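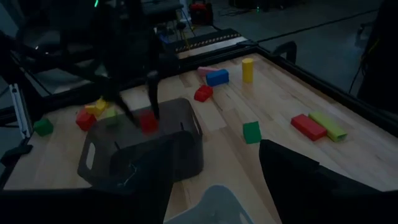 Section 3: Setting up your Tosollow 71 in the basement

Hi again! If you've come straight from Section 2 you've got the box open, the foam off and the casters snapped in. If you haven't done the casters yet, go back and do them now, because flipping this thing over once the bucket is full is a miserable way to spend an evening (I speak from experience). I wrote this part of the guide after setting up more of these than I can remember, and I still use my own cheat sheet every February when the snow starts melting into the foundation.

What you'll want nearby

The unit with its bucket and filter
The drain hose that came in the small parts bag
A flashlight
A short level
A flat screwdriver
An old towel, or two if your floor slopes toward your socks

The Evitz remote sensor and the Prutix lift pump are sold separately. You can do the whole basic setup without either one, so don't let that hold you up.

3.1 Letting it rest

1. Stand the unit upright where it's going to live and leave it alone overnight. It has probably been on its side in a truck at some point, and the oil in the compressor needs to settle back where it belongs.

2. Don't plug it in "just to see the lights." I know! I always want to as well.

3. While you wait, walk the basement with your flashlight and look for the obvious stuff: a dripping valve, an open window well, a dryer vent that has come off its pipe. A dehumidifier will cheerfully pull water out of the air all day long while a loose dryer vent puts it right back.

CAUTION: Never run the unit on its side or its back, even for a minute.

3.2 Picking the spot

4. Leave at least 10 inches of open space on every side. Air goes in the front and out the top, and the coil behind the filter ices up if it can't breathe.

5. Keep it out of corners. A lot of people tuck it behind the furnace so they don't have to look at it, and then they write to me wondering why the far side of the basement still smells like a wet dog. Closer to the middle is better, and if your drain is along one wall, split the difference.

6. Check that the floor is level side to side. Front to back can lean a hair toward the drain port, which helps, but a side lean confuses the bucket float and you'll get a "full" light with hardly any water in there.

7. Close the door to the stairs and any windows. Yes, even on a gorgeous day. Outside air in summer is usually where the damp is coming from in the first place.

NOTE: If your basement is split into rooms, one unit can look after an open area plus a small room with the door left open. A closed room of 300 square feet or more wants its own unit, or at least a louvered door.

3.3 Power

8. Plug straight into a grounded wall outlet. No extension cords, no power strips, and please not the outlet on the bottom of the light fixture over the workbench.

9. The unit draws 400 watts with the compressor going, which most basement circuits will handle fine, but don't share a circuit with a freezer or a sump pump. If the breaker trips, the sump pump is the thing you'll miss, and you'll miss it at the worst possible time.

10. Press the test button on the outlet if it has one, then reset it. If it won't reset, stop there and have an electrician look at it before you go any further.

CAUTION: If there is standing water on the floor near the outlet, stay out of it and don't plug anything in. Dry the floor first and find out where the water came from.

3.4 Bucket or hose?

You've got a choice to make, and I'll tell you right now that I'm a hose person. The bucket is fine if you're down there every day anyway doing laundry, but during a muggy stretch it fills faster than you'd think, and once it's full the unit shuts itself off and sits there.

To use the bucket:

11. Slide it in until you feel it click. If the full light stays on, pull it out and jiggle the white float. It sometimes sticks in shipping.

12. Empty it whenever the light comes on, and rinse it with a little dish soap once a week. Slime builds up under the float and it's pretty gross.

To use the hose:

13. Take off the round cap on the back with the flat screwdriver and put the cap somewhere you'll find it again. I tape mine to the side of the unit.

14. Thread the hose on by hand. Snug is enough! The port is plastic and cross-threads easily, so if it fights you, back it off and start over.

15. Run the hose downhill all the way to the floor drain. It works by gravity only, and any loop or hump will trap water and back it up into the bucket.

16. Leave the bucket in place. It still has to be seated for the unit to start, and it catches anything that gets past the port.
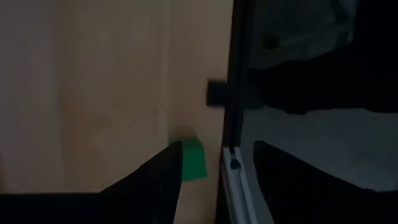 Fig. 3-2. Light tan surface with a faint vertical seam.

NOTE: The supplied hose is on the short side. The Kavanagh hose kit fits the same port and comes with a little clamp for the drain end, which I like a lot because a free hose end has a habit of wandering off across the floor. If your drain is higher than the port (a laundry sink, say), gravity won't do it and you'll need the Prutix pump. That one has its own sheet, so go by that for the hookup.

3.5 First run

17. Press Power, then set the target to 50 percent. Going lower on day one makes it run nonstop and doesn't dry anything out any quicker that I've ever noticed.

18. Set the fan to High for the first few days and switch to Auto once the reading settles down.

19. Listen for the compressor. There's a delay of a few minutes after you press Power, so the fan will come on alone at first. A low hum after that is normal. Rattling usually means the filter isn't seated or the bucket is a touch crooked.

20. If you're using the hose, go back after an hour and look at the drain end with your flashlight. You want a steady dribble. Check around the port with a dry paper towel too, and give the fitting another small turn by hand if it comes away damp.

Don't panic if the number on the display barely moves for a while. Concrete, cardboard boxes, the old couch, all of that has been soaking up moisture for months and it gives it back slowly. My own basement took the better part of two weeks.

3.6 Pairing the Evitz sensor (skip this if you didn't buy one)

21. Pull the battery tab and set the sensor across the room from the unit, up off the floor on a shelf.

22. Hold the Fan and Timer buttons together until the display blinks, then press the button on the back of the sensor.

23. When the blinking stops, the display shows the sensor's reading in place of the built-in one. The two numbers won't match, and the one from across the room is the one you care about.

CAUTION: Keep the sensor away from heating ducts and the top of the water heater. Warm dry air blowing on it will make the unit quit early.

3.7 Before you go on to Section 4

Write the date you started on the inside of the bucket door, in marker. The filter needs its first wash after 300 hours of running, and the reminder light starts over if the power goes out, so that note is your backup. Filter washing, winter storage and what the error codes mean are all in Section 4.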